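Workshop Tips: Teaching a Two-Arm Setup by Remote Control

These notes are for anyone recording demonstrations by hand on the Plelesari bench, in the simulator or on the real arms. Most of them come from Erzsébet Magyar's notebook.

Before you start

Drive both arms through the whole job once without recording. You will find out where your wrists run out of travel, and that is easier to fix now than halfway through a good take.

Open the gripper before you move toward a part. Opening it on the way in looks untidy on playback, and the trained arm will copy it.

Set the hand controllers to half speed for small parts. Full speed is fine for moving across the table and for nothing else.

Working with two arms

Move one arm at a time until you are comfortable. Let the other one wait with its fingers open, well off to the side. A waiting arm should be still - set the controller down if your hand shakes.

Come down on small parts from straight above. A slanted approach tends to push the part before the fingers close. 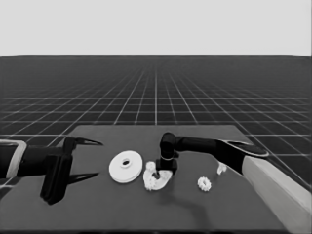
Decide which arm takes which part and keep to it for the whole session. If you switch sides every few takes, the recordings disagree with each other and training takes longer.

Pause for a short beat before you grip and again after you let go. Don't stop for long, though. Long waits get learned too, and you end up with an arm that hovers.

If you miss a grip, back off, go up and try again in the same take. A few recoveries are useful. If you knock a part off the table, throw the take out.

Keeping takes

Shift the parts a little between takes. Turn the ring-shaped ones as well as sliding them.

Name files by task first, then operator. The Cenach set had 1,578 takes when we sorted it, and 154 of them had no task name at all. Those had to be watched one by one.

Stop when your hands get tired. Sloppy takes late in a session cost more time than they save.

Clear the scratch folder when it reaches 2,000 files. The Vateo recorder slows down past that point and starts to skip steps.

Last checked 30th June. Notes on the Hayashi foot pedal will be added in August.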